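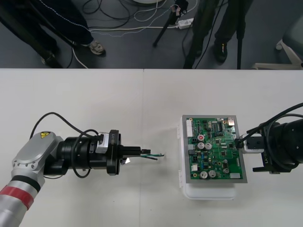

Control board in its gray frame, on top of the box

Home Boards Wiring Tools Ask

Pulling wires off a control board without losing track

I have a green control board out of a Clostis unit, in a gray frame. There are plugs on two sides and a bundle of thin wires in several colors. The manual skips from page 9 to page 10 and leaves out the wiring. What should I mark before I unplug anything?
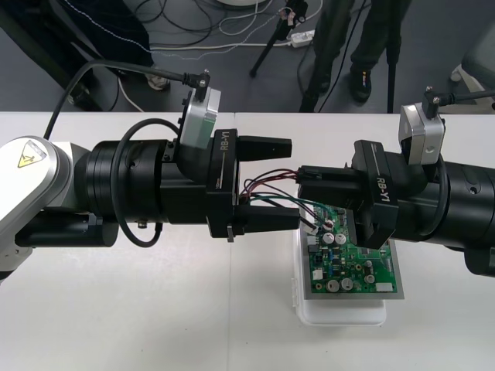

2 replies

Pallow40
Mark both halves. Put tape on the plug and the same letter on the frame next to its socket. Don't go by color — black turns up more than once in most bundles. Hold the plug by its body and leave the wires alone.

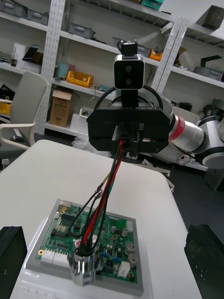
Bromberg516
Moderator, Wiring

Agree on the tape. Power off first, and leave the big capacitors alone until you have checked them with a meter. Keep the board in its frame so you aren't handling the edges. Lay the loose wires out flat to one side, ends apart. I used Arruda labels on mine and they peeled, so plain masking tape is fine. 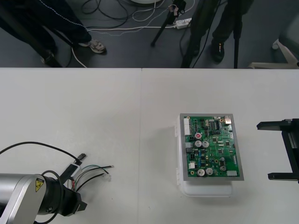

Loose wires fanned out beside the board

Contact | Copyright | Back to top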